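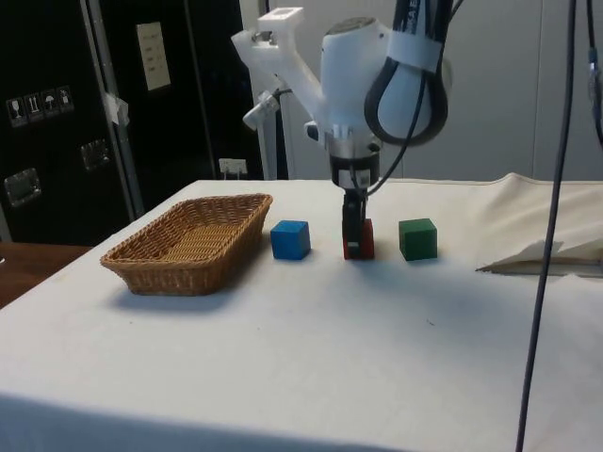 Gripper closed on the red cube, white cloth underneath.

Slime mould in the leaf litter, fungus or not?

mossbucket
Found yellow goo on the bark chips by the Dunmore gate on Friday. My walk leader called it a fungus and I nodded, like a coward. Is it?

thirdwheelbarrow
No. Slime moulds were lumped in with fungi for ages because they make spores and turn up in the same damp corners. They're closer to amoebas.

Cingate_Pete
Still in my fungus book, page 300. I paid 16 quid for it and intend to go on believing it.

thirdwheelbarrow
Your book also has lichens filed under moss, Pete.

Cingate_Pete
One lichen. Printing error.

mossbucket
So what does it eat? It had moved by teatime — a hand's width up the log, I'd swear to it.

hyphae_ho
Bacteria, mostly, and bits of whatever's rotting. It flows over its dinner and digests it inside. Fungi do it the other way about, digesting outside and soaking up the result.

Cingate_Pete
Plenty of recorders still log them with the fungi. We do at Nunard.

hyphae_ho
For convenience, yes. I log my bicycle with the garden tools.

mossbucket
Do I scrape it off? There are 3 patches now.

thirdwheelbarrow
Leave it. It'll dry up and go to brown dust in a few days. Hosing just spreads the spores.

Cingate_Pete
Agreed, for once. Put it down as a fungus, though.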